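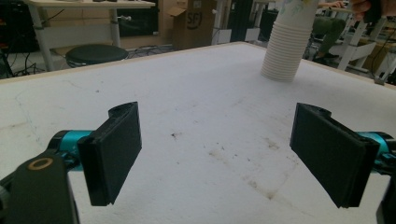

Plunent Handling Standards Project
Progress report to the Cropper Fund, 11 December 2023
Prepared by Ashley Dawber

Work in this period went into the draft rules for recording hand-held gripper demonstrations. The Jalla site has now logged 1,537 recordings of paper cup tasks, and 1,207 of them passed review under draft 2. Most of the rejected ones failed on labeling, mainly a missing operator code or the wrong task name.

Graham Birkett rewrote the section on handovers. The old text said only that the cup should be passed "safely," and reviewers read that in different ways.

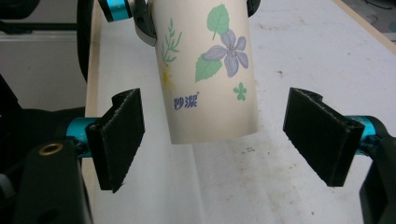 The new wording says the giving gripper keeps its hold until the receiving fingers have closed on the cup. It also says the receiver approaches with fingers open and does not push the cup sideways. We left out a force limit for now - the Urnska team wants to test one first and we agreed to wait.

Three other rules changed. Operators check finger pads for wear before each session. Cables must be kept clear of the forearms and off the work surface. Anyone not recording stays back from the table unless they are resetting the cups. 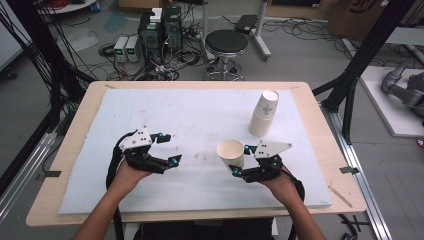

Operator with two hand-held grippers, the right one on a single cup.

Spending is within budget except for replacement pads, where we are over. We ask to move money from the travel line to cover it. Draft 3 goes to both sites for comment next, and the final text is still due in July.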